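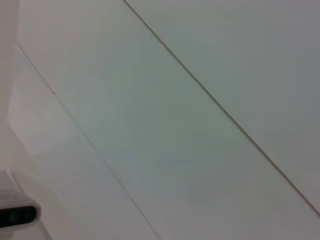 Light-coloured panels at the Parisi Street rooms in Clollitz.

Lunch bag scheme moves to Parisi Street

21 March 2020

The Mokov lunch bag scheme has moved into new rooms on Parisi Street in Clollitz after its lease on the old shop in Trastach ran out in February.

The scheme packs lunches for shift workers and apprentices who order by the week. It has 91 regular customers, most of them on early starts at the Trastach rail yards. A week of lunches costs $11 a day, the same price as before the move.

Manager Morena Messina said the new rooms were smaller than the shop but easier to keep clean. The walls and ceiling are painted and in good order, and the lease runs for two years with an option to renew.

"We lost the front counter, which we hardly used," she said. "Nearly everyone picks up from the side door on the way to work."

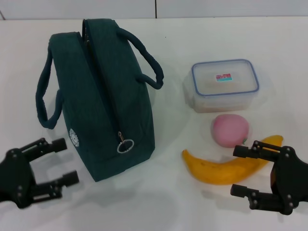 Lunches are now being sent out in cloth bags with a zip top, replacing the paper ones. Each customer gets two, so that one can be at home being washed while the other is in use. A standard lunch is one main in a container with two pieces of fruit. A peach and a banana go with the clear box and its blue-rimmed lid, and the dark green bag is tall and narrow enough to sit beside them on the table. Anyone who does not want fruit can swap it for yoghurt if they let the kitchen know by noon the day before.

The containers are to be returned with the bag. Messina said losses had been a problem at the old shop, where lids in particular went missing, and the scheme will start charging for a lid that does not come back after 9 days.

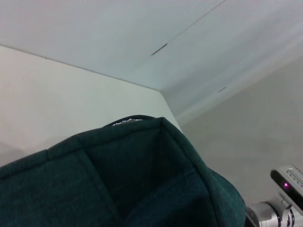 One of the insulated bags, seen close up under the white ceiling.

The bags have soft rope-like handles and are insulated, but customers are still being asked to put them in a fridge if there is one at work. Those with meat or egg in their lunch should ask for an ice pack with their order. Ice packs are free and also need to be returned.

Kalliopi Kneževič, who plans the menu, said it would stay much the same until winter, when soup comes back on Mondays. Rice dishes and cold pasta remain the biggest sellers. The curried egg sandwich has been dropped.

She said packing was done in the same order at the new rooms as at the old: container at the bottom, then anything in a wrapper, then the fruit on top. 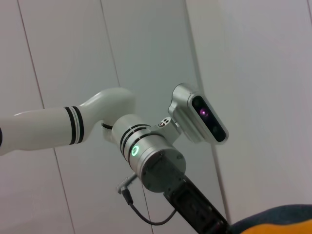
Softer fruit is packed last and bananas are laid on their side. Stone fruit will be replaced by apples and mandarins as the season ends.

The scheme bought 800 containers with the move, and the old ones have been offered to customers for use at home. They can be collected from the side door on Parisi Street during pick-up hours, which are 5 am to 8 am on weekdays.

Orders for the following week close at noon on Friday. Existing customers do not need to sign up again, but should check that the name tag on their bag is readable.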